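From: Nuria Bustamante
To: Lerkum seed exchange list
Date: June 11, 2022
Subject: Re: [lerkum-seeds] Old bean seed, worth planting?

Gonzalo Villanueva wrote:
> I have a jar of Villca pole beans that has been on a shelf in the
> garage since my father moved out. Is there any point in planting
> them, or should I ask for fresh seed in January? I don't want to
> give up a whole row for nothing.

Gonzalo,

Test them first. Put 20 beans on a damp paper towel, roll it up, and keep it in a plastic bag on top of the fridge. Check after a week. If half or more have sprouted, sow twice as thick as usual and don't worry about it. If you get two or three, plant those in pots and save everything they give you.

A hot garage is hard on seed. Mine were kept in a cellar and 22 plants came up from a packet I had written off. Sneha had no luck at all with hers, same variety, kept over a water heater.

Don't soak them overnight. Old beans split when they take up water too fast. Two hours is plenty. 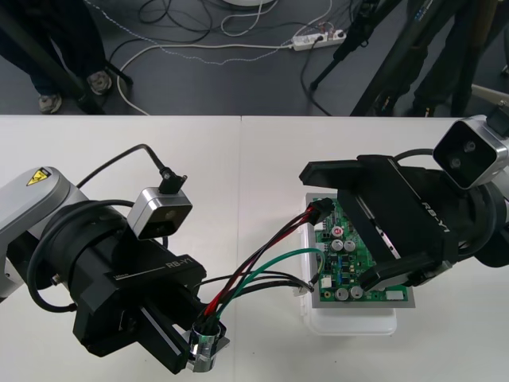
On the Istine squash: Benedita still has 300 seeds to give out, and she would like them gone before the end of the month. Write to her directly and not to the list. Send a stamped envelope, padded if you can, as the sorting machines crush the big ones.

Crescencio asked about isolation distance. For squash I go by half a mile, or I hand pollinate and tape the flowers shut. Beans mostly keep to themselves. I leave 20 feet between varieties and have seen very few crosses.

Nuria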